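The Second Life of an Office Tower

Sofia Falcão bought her first retired workstation for the price of a decent lunch, and she has been hooked ever since. Her repair bench at Onora, a shared workshop above a bike store, now sees a steady stream of big old towers that companies have stopped loving. More than 200 have gone back out the door so far, most of them to students and small studios.

"People see a heavy box," she says. "I see memory slots!"

She has a point. These machines were built to be opened. The panels come off quickly, the parts are labeled, and a processor swap takes her about as long as a cup of coffee takes to cool. It is still the step that makes beginners hold their breath, and it is the one she loves teaching most.
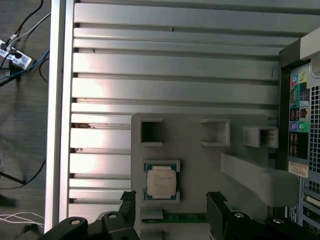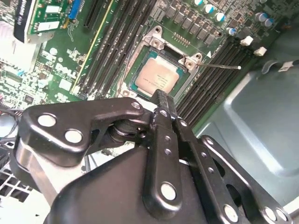
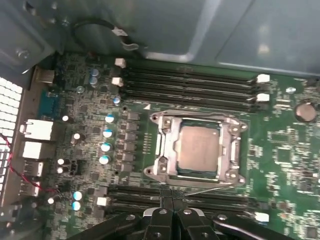
Falcão's rule for newcomers is to slow down before touching the socket. Find the small triangle first, she tells them, and get the chip the right way around before you even think about the lever. Then look at what surrounds it. With black memory slots banked on both sides of the processor, there is plenty of room to grow, and a buyer can start small and add more in March, or next year, or whenever the money turns up.

Her other rule concerns where a chip waits. Never on the bare bench, never in a pocket (it has happened). A plastic tray with square pockets is perfect - it keeps the edges safe and gives your fingers somewhere to go.

Princess Aquino took the beginners' evening last winter and came home with a tower she had put together herself. She edits sound on it now, and she talks about it the way other people talk about a restored motorcycle. "I know every screw in there," she says. Her next project is already sitting under the desk, waiting for a cooler and 2 sticks of memory.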